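Hetbridge 职工餐厅安全卫生检查表（附检查意见）

检查日期：2023年5月4日
受检单位：Hetbridge 二号楼职工餐厅（承包方：Dirkotance 餐饮服务部）
检查人：Slavica Stojanovska、In-ho Yeom
陪同人员：Soo-ah Ko（餐厅主管）
建筑面积：2,466平方米

一、消防与疏散

1.1 疏散通道保持畅通，无杂物堆放。
结果：不符合。
意见：后厨通往卸货区的通道内停放手推车两辆，应立即移走，并在地面补画禁停标线。

1.2 安全出口指示灯、应急照明工作正常。
结果：符合。

1.3 灭火器在有效期内，压力指针处于绿区。
结果：符合。
意见：面点间一具灭火器的铅封松动，已当场更换。检查记录卡应由当班人员签全名，不得仅签姓氏。

1.4 灶台灭火毯取用方便。
结果：符合。

二、燃气与电气

2.1 燃气报警器经测试可正常联动切断。
结果：符合。

2.2 排油烟管道按期清洗，留有清洗记录。
结果：部分符合。
意见：上次清洗记录缺少承包方盖章。下次清洗定于8月进行，届时须提交清洗前后的对照资料。

2.3 配电箱周围无遮挡，箱门关闭，回路标识清晰。
结果：部分符合。
意见：洗碗间配电箱第三、第四回路标识脱落，须重新张贴。

三、食品储存

3.1 冷藏库温度不高于5℃，每班登记。
结果：符合。
意见：登记表连续完整。库门密封条下端有老化迹象，建议列入季度维修计划。

3.2 生熟食品分库或分层存放。
结果：符合。

3.3 干货离地、离墙存放，先进先出。
结果：部分符合。
意见：Gellum 牌面粉数袋紧靠外墙，应按规定留出间距。

四、餐具清洗、消毒与存放

4.1 餐具洗涤、冲洗、消毒分池进行，水池标识明确。
结果：符合。

4.2 消毒后的餐具存放于专用保洁设施内，与未消毒餐具分开。
结果：部分符合。
意见：筷子与叉、勺应分盒存放，不得散放于台面。收纳盒须每日清洗，盒底沟纹处应使用毛刷清理。

4.3 破损、开裂、发霉的筷子及时剔除。
结果：符合。
意见：建议将剔除数量记入周报，便于核定采购周期。

五、人员管理

5.1 从业人员健康证明齐全有效。
结果：部分符合。
意见：在岗人员44人，其中 Dalibor Gajdoš 的健康证明复印件字迹不清，须补交。

5.2 晨检记录完整，工作衣帽穿戴规范。
结果：符合。

5.3 新进人员完成岗前培训。
结果：符合。

六、整改要求

6.1 第1.1项须于当日完成整改，由 Soo-ah Ko 书面回复。
6.2 其余各项须在五个工作日内完成，整改资料送后勤管理处 In-ho Ki 处存档。
6.3 逾期未整改的，按承包合同有关条款处理。
6.4 本表一式两份，检查方与受检单位各执一份。 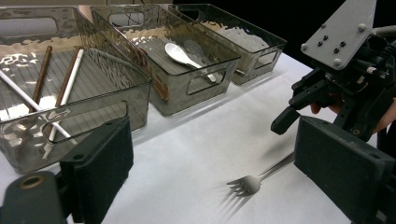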